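# Chapter 7: Sorting and Storing Small Belongings

*By the end of this chapter, students should be able to sort a mixed collection of small household items, choose a suitable container for each group, and write a storage plan that another member of the household could follow.*

In Chapter 6 we considered large items: bedding, coats and folding furniture. Such things are awkward to lift, but they are seldom lost. Small belongings present a different difficulty. Hair ties, bracelets, soft ornaments, cards and wrapped sweets pass through many hands in a day, and they tend to settle wherever there is a free surface. A bedroom shelf or a corner of the kitchen table may hold up to 4000 cubic centimetres of such objects before anyone in the household decides to deal with them.

The usual first response is to put everything into one box. The method is quick, and it clears the table. It also places fabric, food, paper and beadwork together, and each of these needs slightly different care. Students who have read the Droltari household study in Chapter 2 will recall that the family kept a single box by the door for most of a year, and that the time spent searching in it was greater than the time saved by filling it.

## 7.1 Emptying and grouping

Sorting begins with a clear surface. A blanket or quilt laid over the table is helpful, as beads and small clips do not roll far on cloth. The contents of the box should be lifted out by hand and not tipped, and anything that can be eaten should be taken away first. Fresh fruit must not be stored with textiles. A mandarin left at the bottom of a closed box will soften within days, and the juice stains wool and lace alike. 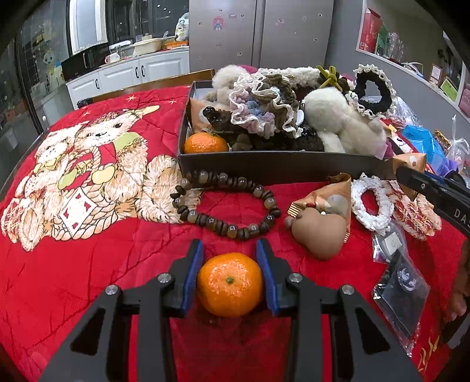 Once the food has been removed, the remaining items may be divided by material. Crocheted and knitted scrunchies form one group, together with any lace-trimmed pieces. Fluffy and long-haired items form a second, and should be kept away from anything with a hook or clasp. Beaded bracelets form a third. These are best laid flat in a shallow tray, in a loose ring, so that the cord is not bent sharply at one point.

Wrappers, packets and plastic bags require a separate decision. Deming Lei, in the course notes on which this section is based, advises that packaging be kept only when it is whole, clean and of a size that fits something already owned. Torn or crumpled paper should be recycled on the same day. Clear bags are of more use than coloured ones, as the contents can be checked without opening them.

## 7.2 Choosing a container

An open box suits items in daily use. A lidded box suits items used by season - winter hair accessories, for instance, may be put away in June. The Greravel shelf plan, given in full at the end of this chapter, uses 6 shallow trays in place of one deep box. Pantelis Athanasiadis has proposed a simpler arrangement of two trays and a zip bag, and students may compare the two in Exercise 7.3.

**Key terms:** grouping by material; shallow storage; daily and seasonal use; storage plan.

**Before you continue:** choose one drawer or box at home and list its contents under the headings *fabric*, *beads*, *paper*, *food* and *other*. Bring the list to class on Friday.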